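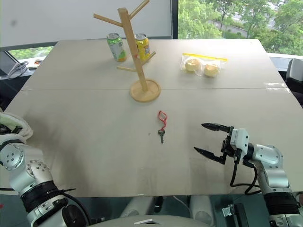

Worktable, October: mug stand, two cans, the bag with the buns, key on the red loop.

Notebook, Vivholm clock model, October, morning

Continued from the last page. The foliot is back on the verge and the new silk thread holds. The old thread was too thick and it twisted back, so we had a small spring in the system where no spring should be. This explains, I think, why the early results looked better than they should. A foliot has no period of its own, it only goes as fast as the train pushes it, and if our model keeps good time without adjusting then something is helping it. It was the thread.

Made 3 runs with the same weight on the drum:
Run one stopped early, a crown wheel tooth caught on the lower pallet. Cleaned the tooth with the fine stone.
Run two stopped after 483 beats, same tooth.
Run three went until the weight reached the floor.

I do not trust run three completely. The tooth was again a little bright on its face afterward, so it still rubs. It must be taken down together with its neighbors and not alone, otherwise we get an uneven wheel. Please do not file it with the coarse file. I have put the coarse file in the lower drawer.

Beat is now slower when the arms carry the weights at the outer notches, as expected. Moved both weights one notch in and the beat became faster, also as expected. With one weight in and one out it runs, but the verge leans and makes an unpleasant noise. I do not recommend it for the visitors.

About the sources

The letter from Strachan came. They send a copy of the account page from 1477, the one where the town of Vivholm pays for "the clock above the gate." I have read it many times now. The page speaks of iron, of grease, and of a man who is paid to wind it. It does not say what kind of escapement it has. It is reasonable that it was a verge and foliot, I do not know what else it could be in that year and in that place, but the page does not say it and our wall text must also not say it. The draft wall text says "the earliest record of a foliot clock in the region." This is too much. I propose "the earliest record of a mechanical clock in the town, probably with a foliot."

The second document is from 1680 and is much more generous. The smith writes that he took away "the bar with the two weights" and hung a pendulum in place of it, and that he made the verge lie horizontal. So at least for that clock, the foliot is certain. Is it the same clock? Between the two documents there was a fire in the gate and there is a gap in the accounts. It can be a second clock on the same beams. In the draft the two dates are joined with a line as if it were one machine for all this time. I would remove the line.

I also want to write down what I learned about the old question, who invented the escapement. I expected to find an answer when I started with this project and there is none. The word in the old texts is the same for a water clock, a sundial and a clock with wheels, so when a church pays for one, you cannot know from the word alone which it bought. Some people look for the answer in the weight of the iron, or in whether a smith was paid or a different trade. The popular books like to give a monk and a single night. I have found no source for the night.

One more idea, which I have from a talk and did not check. Perhaps the verge came first as a device for ringing a bell. If you put a hammer on the verge in place of the foliot, it strikes back and forth as long as the weight falls, and this is an alarm. Then somebody makes the hammer heavier, it becomes slow, and you have a timekeeper. It is attractive and our model could show it easily. We need only a short hammer arm with the same square hole as the foliot. But attractive is no proof, and the label should say "one possible path."

Afternoon

Made the hammer arm from the leftover flat bar. The square hole came out a little loose, so there is paper in it for now. With the hammer on and the light weight on the drum it rattles very fast, more like an alarm than I had hoped. With the bell in place the sound carries to the corridor. Somebody from the office came to ask if it is a fire test.

Put the large drum weight on with the hammer by mistake. Do not do this. The verge jumped out of the lower bearing and the thread went off the hook. No damage on the pallets, I looked with the loupe. The lower bearing has a small mark and I left it.

Pallet angle: still as on the drawing, a bit more than a right angle between the two. I tried to measure it with the paper protractor again and got a different value than last time, so I do not write either one here. We need the proper one from Skasum when they have finished with it.

Order for Sultamo, not yet sent:
- silk thread, same as the present spool
- brass rod for a new lower bearing
- leather for the drum, thin
- one bell, smaller than the one we have

The brass they sent in the last delivery was fine but the rod was slightly bent at one end. I used the straight end. I will mention it in the order in a friendly way.

Open points

Crown wheel: odd number of teeth, this is correct and must stay so, a pallet on each side has to meet its tooth by turns. The drawing in the leaflet shows an even number. The leaflet must be corrected before it is printed, a clock with that wheel would not go.

Rope or cord on the drum? The 1477 page says rope. For the model rope is too thick and climbs over itself. I stay with cord and say it on the label.

Winding: the ratchet slips when the handle is turned slowly. Turned with confidence it holds. Visitors will turn slowly, so the click spring has to be stronger. I bent it a little and it is better but not yet good.

The wall text with my changes in pencil is under the drawing tube. The part about the pendulum is unchanged, only I have crossed out the word "suddenly."

Left the model stopped, weight on the floor, foliot tied to the post with a bit of the old thread. Next is the tooth and its neighbors.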